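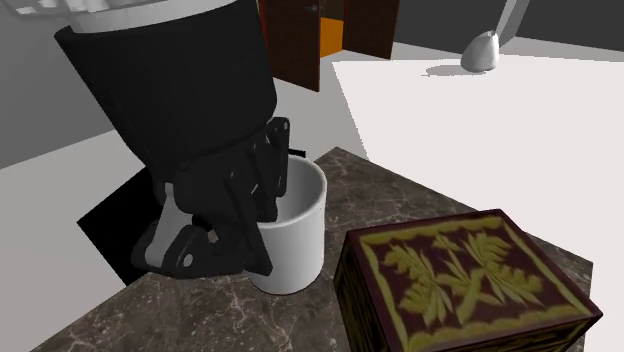 Figure 4. Simulated grasp trial: gripper at the mug on the marble countertop, decorated box at right.

4. Running a Grasp Evaluation in Simulation

This section explains how to repeat the mug trials reported for the Kotian grasp method. It applies to the Vullham simulation package with the Venilari scene library installed. Complete Section 3 (Installation and License Check) before you begin.

4.1 Before You Start

The full evaluation set contains 3,537 trials. Of these, 1,887 use the mug as the target object. Each trial draws its lighting, arm start position and object placement from the seed file. Do not edit the seed file by hand. A changed seed file produces results that cannot be compared with the published tables.

4.2 Procedure

1. Open the Kurix launcher and select Evaluation, then Tabletop.
2. Load the scene file dated 2018-01-05. Earlier scene files use a different friction value for the countertop.
3. Set the target object to Mug. Leave the decorated box set to Obstacle.
4. Confirm that the contact model is set to Soft Finger.
5. Set the step limit to 400. A trial that reaches this limit is recorded as a failure.
6. Select Preview and check the first view against Figure 4. Small differences in arm position are expected — the start position changes with the seed.
7. Select Run. The launcher writes one line to the log for each trial.

Note: The mug in the library has a plain white finish. The method takes its grasp points from the depth channel only, and changing the color of the mug should not affect the score. Users who replace the mug with their own model must supply a closed mesh.

Caution: Do not move the viewing camera while a trial is running. The depth channel is read from the same camera, and the trial will be marked invalid.

4.3 Reading the Results

A grasp is counted as successful when the mug is lifted clear of the countertop and held until the end of the hold period. Contact alone does not count. The log uses 11 outcome codes, listed in Appendix B. Codes 1 through 3 are successes; all others are failures or invalid trials.

If a run shows a large number of code 7 results (finger passed through object), reduce the physics time step by half and repeat the run. This fault was corrected in the October release for single objects, but it may still occur when the gripper touches the mug and the box at the same time.

4.4 Saving a Run

Select Export and choose a folder outside the program directory. Keep the seed file and the log together. Section 5 describes how to combine logs from more than one machine.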